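Visit to the Vondier speaker works, Skakholm
December 10, 2021

The Vondier site at Skakholm assembles wireless speakers and home hubs for three brands, of which only Skalesa is sold under the firm's own name. The visit covered final assembly, the acoustic test area and the repair bench. Circuit boards arrive finished from Pavliuk and are not made on site.

Final assembly is arranged as 8 stations in a U shape. Each unit gets its board, battery, driver and grille in that order, then goes straight to a first power-up. Output was given as 500 units per shift, with a second shift planned from February. Firmware is loaded over the charging port, and a unit that fails to load twice is taken off the line.
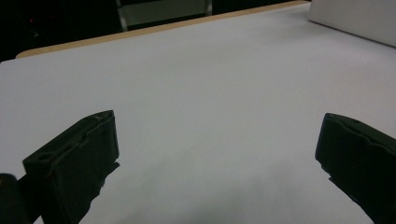 Acoustic testing takes place in a lined booth. A sweep is played at a fixed level and compared with a stored reference curve, with separate limits for the bass range. The microphone array is checked afterwards using recorded speech at 70 dB, first in quiet and then with music playing through the unit under test. Most rejects at this stage come from poor sealing around the driver, according to the shift log on display. Wake word performance is sampled by batch, and the batch results were not shown.

The repair bench handles returns as well as line rejects. The current Skalesa model uses screws beneath the rubber foot, where the previous one was glued shut, and a battery change now takes about 3 minutes. Spare batteries are supplied to repair shops but not to the public.

Questions on how long software updates will be provided were referred to the product team. Parking is at the north gate, and visitors need closed shoes and photo ID. The tour does not include the warehouse.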